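Tarnwood Hosau 3 – Trigger-Modul für E-Drums und akustische Sets

Lieferbar ab Lager, Versand ab Februar auch mit Netzteil für die Schweiz
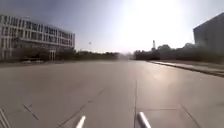
Das Hosau 3 ist ein Trigger-Modul ohne eigene Effektsektion. Es nimmt die Signale der Pads oder Trommeltrigger auf, wandelt sie in MIDI um und spielt auf Wunsch Samples aus dem internen Speicher ab. Wer seine Sounds ohnehin vom Rechner abruft, kann den Sample-Teil im Menü ganz abschalten. Das Modul startet dann schneller und arbeitet als reines Interface.

Gegenüber dem Vorgänger wurden die Eingangsstufe und die Bedienung überarbeitet. Die Empfindlichkeit lässt sich jetzt für jeden Eingang am Gerät einstellen, der Umweg über die Software entfällt. Die alten Kits können übernommen werden, müssen aber einmal mit dem Programm Drakeo konvertiert werden. Das Programm liegt als Download bereit und läuft unter Windows und macOS. Eine Linux-Version ist nicht geplant.

Eingänge und Pads

Alle Eingänge sind als 6,3-mm-Stereoklinke ausgeführt und nehmen Einzonen- und Zweizonen-Pads an. Der Eingang für das Ride-Becken unterstützt 3 Zonen (Bow, Edge, Bell), sofern das Becken mit zwei Kabeln angeschlossen wird. Bei Hi-Hat-Controllern werden Modelle mit Potentiometer und mit optischem Sensor erkannt. Nach dem ersten Anschließen muss der Controller kalibriert werden: Pedal ganz öffnen, Taste CAL halten, Pedal ganz schließen, Taste loslassen.

Für Mesh-Heads empfehlen wir die Kurve »Log 2«, für Gummipads »Linear«. Bei akustischen Trommeln mit aufgesetztem Trigger sollte die Retrigger-Sperre etwas höher eingestellt werden, vor allem bei Standtoms mit langem Ausklang. Übersprechen zwischen Pads am selben Rack wird im Menü XTALK paarweise eingestellt. Die Werkseinstellung ist bewusst niedrig gewählt, damit leise Schläge auf der Snare nicht verschluckt werden.

Sounds und Speicher

Ab Werk sind 142 Samples installiert, überwiegend trockene Aufnahmen von Snares, Kicks und Toms. Eigene Samples werden als WAV mit 16 oder 24 Bit über die SD-Karte geladen. MP3-Dateien werden nicht gelesen. Pro Pad können mehrere Samples übereinandergelegt und nach Anschlagstärke verteilt werden.

Der Ordnername auf der Karte darf keine Umlaute und keine Leerzeichen enthalten, sonst zeigt das Modul den Ordner leer an. Karten bitte im Gerät formatieren (Menü UTIL, Punkt FORMAT). Dabei werden alle Daten auf der Karte gelöscht.

Sounds aus Drum-Software können nur übernommen werden, wenn die Software einen Export als WAV zulässt und die Lizenz das erlaubt. Bitte vorher beim Hersteller der Software nachsehen. Fertige Kits im Format der Lamont-Bibliothek liest das Modul direkt.

Technische Daten

Ausgänge: 2 x Klinke symmetrisch (Main L/R), 1 x Kopfhörer 6,3 mm
MIDI: In und Out (DIN), USB-MIDI über USB-C
Kartenfach: SD und SDHC
Anzeige: LCD, zweizeilig, beleuchtet
Stromversorgung: externes Netzteil 12 V DC, kein Batteriebetrieb
Breite: 270 mm
Gehäuse: Stahlblech, pulverbeschichtet
Garantie: 3 Jahre

Lieferumfang

Modul Hosau 3
Netzteil
Halteplatte mit zwei Schrauben
Kurzanleitung (Deutsch, Englisch)

Pads, Trigger, Kabel und SD-Karte sind nicht enthalten. Die Rackklammer ist unter Zubehör gesondert zu bestellen. Die Halteplatte passt auch auf die Klammern der älteren Tarnwood-Module, der Lochabstand ist gleich geblieben.

Hinweise zum Betrieb

Das USB-Kabel überträgt MIDI, aber kein Audio. Für Aufnahmen im Rechner werden die Main-Ausgänge mit einem Audio-Interface verbunden. Wenn das Modul am selben Rechner per USB hängt und ein Brummen auftritt, hilft in den meisten Fällen ein anderer USB-Anschluss oder die Verbindung über DIN-MIDI.

Beim Einschalten bitte nicht auf die Pads schlagen. Das Gerät misst in dieser Zeit den Ruhepegel der Eingänge. Wurde doch gespielt, reicht einmal Aus- und Einschalten.

Firmware-Updates werden von der SD-Karte eingespielt. Die Datei muss im Hauptverzeichnis liegen und darf nicht umbenannt werden. Eigene Kits bleiben beim Update erhalten, wir raten trotzdem zu einer Sicherung über UTIL, Punkt BACKUP.

Ersatzteile

Netzteil, Drehgeber und Klinkenbuchsen sind einzeln erhältlich. Die Buchsen sitzen auf einer eigenen Platine und können ohne Ausbau der Hauptplatine getauscht werden. Bei Anfragen bitte die Seriennummer angeben, sie steht auf der Unterseite neben dem Netzanschluss.

Passendes Zubehör

Rackklammer für Rohre
Kabelpeitsche, beschriftet
Trigger für Snare und Tom, Klemmmontage
Transporttasche Hosau

Stand der Produktangaben: 16. Dez. 2025. Technische Änderungen vorbehalten.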